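Search the help pages
Search
Popular: away tickets, extra time, kit rules, refunds

Away goals in the Lultari Cup qualifying round, do they still count??

Posted by purthorpe_pete
491 views

Quick one as the second leg is tonight, 7.45 kick off. We (Purthorpe) drew 1-1 away at Rathnayake in the first leg. Half our supporters club says 0-0 tonight puts us through on the away goal. Other half says that rule went ages ago. Club website no help, the rules page is from the old sponsor days. Also my lad got booked in the first leg and he's on one already from the prelim round, does that mean he misses tonight or does it get wiped? Need to know before I drive 80 miles. Cheers

Share (4)

Thoa Hà

Away goals rule is gone in this cup. Was dropped when they redid the format. So 0-0 tonight = 1-1 overall = extra time, two halves of 15, then pens if still level. Seen it happen in our tie last season, whole bench thought we were through and started hugging, ref had to tell them to get back on.

Bookings: the prelim round and first qualifying round count together. Two yellows across those and you miss the next match. So if he got one in the prelim and one in the first leg, he sits out tonight. They only get wiped after the qualifying rounds finish. Check wiht your club secretary though, they should of had an email by noon the day after the first leg. If no email came, ring the league office, don't just play him. Team in our group did that in March and lost the tie 3-0 on paper plus a 200 fine.

Extra time also gives you one more sub, on top of the normal five. Worth telling your manager, ours forgot.

Helpful (17) Share (2)

rusteteck_end

What she said about away goals. Not sure on the cards, thought it was three yellows? Might be thinking of the league.

If you are travelling get there early. First leg crowd was 2,684 and there's one turnstile open on the home side, queue was right round the corner by 7. Pitch is fine for a home team that likes to pass it. Parking behind the Rusteteck end is free after 6 but fills up.

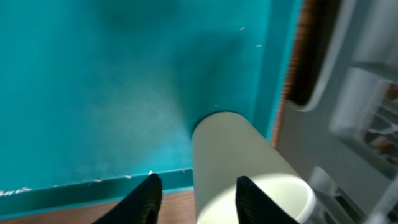
Looks like worn paint or rubbed-off lettering on the teal, could do with a fresh coat

Helpful (3) Share (0)

gk_gloves_off

dont bother with extra time just score lol

Helpful (1) Share (0)

purthorpe_pete

Thanks Thoa. Rang the secretary, email was in his junk. Lad is suspended. Still driving over, he's not happy but he can carry the water bottles. Will tell the gaffer about the extra sub

Helpful (5) Share (1)

3 people are following this thread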